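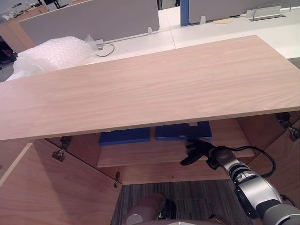 4. Collection of Demonstrations

4.1 Place and equipment

All demonstrations were collected in the ordinary working office of our group at Jillilside. We did not build a special test room. Earlier work with the Dindora set (Marchand and Gill) showed that a policy trained only on clean tables fails when the same furniture stands between desks, packing material and cables. For this reason we left the office as the staff use it, and we asked them not to tidy before a session.

The robot has two arms. The right arm carries a multi-fingered hand. One camera looks down from the head and small cameras are fixed at the wrists. The operator stands behind the robot and sees only the camera views on a screen, so that a demonstration never depends on something the policy could not see later. We found this rule important. When operators were allowed to look directly at the furniture, their movements became faster, but many of the small corrections made near contact had no visible cause in the recorded views.

4.2 The cabinet task

The first family of tasks uses a low wooden cabinet with two doors and one inner shelf. The operator must bring the hand inside, touch or grasp a flat object lying on the shelf, and take it out without hitting the doors. Figure 4 (a) gives the head view during the approach to the right one of two blue objects. The difficulty is in the small height between the shelf and the cabinet top. The top hides a part of the shelf from the head camera, and the cable at the wrist needs room to bend. Operators learned to enter low from the right side and to turn the wrist only after the fingers had passed the front edge.

The doors are open at the start of each demonstration. Opening them is treated as a separate skill and was recorded in separate sessions by Lavoie and Buckley. We tried at first to record both skills in one long sequence, but a mistake at the hinge side then made the whole sequence useless, and too much operator time was lost.

4.3 The chair task

The second family asks the robot to reach under an office chair and find the parts of its mechanism. We chose the chair because it is common in offices, it rolls when pushed, and its lower side is mostly black. 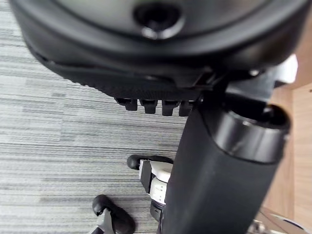 Figure 4. Views recorded during collection. (a) Head camera, cabinet task. (b) Wrist camera, chair task.

Dark parts on a dark background give very little contrast, and depth values under the seat are often missing. In such views the collar of the column was the most reliable landmark for our operators. They used it to judge the distance before moving the fingers towards the mechanism. We therefore asked them to keep the column in the wrist view for the first part of every reach, even where a shorter path existed. This makes the demonstrations slower, but the policy receives the same landmark each time.

The striped carpet was a second problem. Our tracking method, taken from the Khurana toolkit, sometimes followed the stripes instead of the chair when the chair moved a little. We masked the floor by colour before tracking, and this removed most of the errors. Grey parts close to the floor were sometimes masked as well, and we corrected these by hand.

4.4 Selection and labels

In total, 752 demonstrations were recorded by 7 operators. After each session, Czerwiński and one further author watched the recordings separately and marked each as usable or not usable. A recording was rejected if the hand pushed the furniture out of its place, if a camera view was lost, or if the operator stopped for a long time without reason. When the two readers did not agree, the recording was kept apart. After this selection, 400 demonstrations remained for training.

We did not reject recordings with a failed first grasp when the operator recovered and finished the task. In an early trial with the Brurska policy, removing them gave a robot that repeated the same wrong grasp until the time limit. The recoveries carry their own label, and Section 5 reports the results with and without them.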